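Sarkarari Community Help > Simulation > Physics and Contacts

Ceiling-mounted arm slams through the table on episode reset, but only sometimes

Posted by gantrygoblin, 12 Jan 2021

Hi all, long-time reader, first post, sorry if it's a bit of a ramble. I've been fighting this for two weeks and my coffee intake is getting silly.

I have an upside-down arm over a perforated table in sim, with the usual household stuff on it (mugs, crates, bowl, banana, a plate and so on). The job is tabletop sorting. Episodes run fine. The trouble is at reset. When a new episode starts, the objects get respawned at random spots, the arm goes back to its home pose, and every so often the arm whips sideways, the wrist goes straight through the tabletop, and all the objects get launched like popcorn. Then the joint torques go to NaN and the whole worker dies. 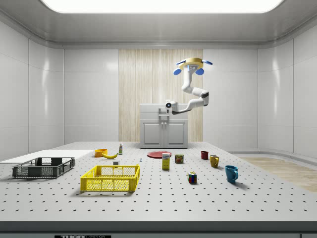
I'm on the Bailly physics backend with the default solver. Out of 800 resets last night I logged 118 of these blowups, so it's not exactly rare. It's worse with the crates in the object set. If I take both of them out it still happens, just a lot less.

Stuff I tried already:

Cutting the timestep in half. Fewer blowups, but not gone, and everything runs like molasses.
Turning down the joint gains. Now the arm sags and I can't grasp anything.
Locking the random seed. Same seed gives me a crash on one machine and a clean run on the other, which is the part that's really messing with my head.
Reinstalling. I know. I was desperate.

The reason I care so much is that the same controller code goes onto the real arm at our Fuststead site in June, and I do not want to find out there that the home move is what's broken. Has anyone seen this? Is it my controller, my scene, or the engine?

Posted by mittens_and_motors

Had this exact thing on Brenow last year!! It's a solver bug, the contact code is garbage when you have lots of thin walls, and crates are nothing but thin walls. I switched engines and never looked back. You could also try capping the contact force at some huge number so it can't go to infinity. I don't remember what the setting is called in Bailly but it's in the scene config somewhere.

Posted by slowreset

I'd hold off on switching engines, that's a big move for something you can probably fix in an afternoon. I've spent way too much of my life on reset bugs and yours smells like two problems stacked on top of each other.

First one. Are you teleporting the joints to home, or commanding them to home? A lot of people write the joint positions directly and forget to zero the velocities and clear the old controller target. So the arm pops to home with whatever speed it had at the end of the last episode, and the controller is still pulling toward the last goal with full gain. If that last goal was down near the table, well, down it goes, hard. It would also fit with the blowups getting milder when you lowered the gains (did they? You only said the arm sagged).

Second one is the spawn. If you drop the objects in at random without checking for overlap, sooner or later a mug ends up halfway inside a crate wall, and the solver pushes them apart in one step with a ridiculous amount of force. That's your popcorn. Crates have a big footprint and hollow insides, so they catch more of these than anything else on the table.

What I do now, in this order: pause physics, write the home joint positions, zero all velocities, set the controller target equal to the current joint positions, clear the integrator if you have one, then place the objects one at a time with an overlap check and redraw the position if it fails. Then step 50 times with the arm holding still, and only start the episode if every object has settled down.

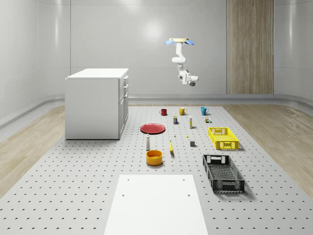 I also put a keep-out plane a little above the tabletop during reset only. If any link goes under it, the worker throws the episode away and writes the full state to disk. That dump is gold, you can load it back up and step through it one tick at a time and see which body moved first. If it's the arm, look at the controller. If it's an object, look at the spawn.

The seed thing isn't that spooky by the way. If you run multithreaded contacts the order can change between machines and you won't get the same numbers. Set it to one thread while you're debugging.

And please don't do the force cap as a fix. It hides the overlap and you'll still be training on junk starts. Same goes for the real arm, where a stale target on startup is a proper safety issue. Whatever you do in sim, have the real controller read the actual joint positions before it enables the drives, run the first home move at the lowest speed you can stand, and keep a hand on the e-stop.

Posted by gantrygoblin

OK so it was the stale target. And the overlaps. Both, ugh. I dumped the state like you said, and in the first few I opened, the arm moved before any of the objects did, still chasing the last place pose. I was zeroing the velocities but never touched the target. Fixed that and the wrist stopped going through the table, but I still had mugs flying off now and then until I put the overlap check in.

The overnight run is going again with the original gains and timestep. I've got the read-before-enable thing on the list for Fuststead too, and I'm going to ask the site people what speed limit they want on the first move. Will post the new count when it finishes.

Posted by mittens_and_motors

huh. ok I may go back and check my old Brenow scene, I'm pretty sure I never reset the target there either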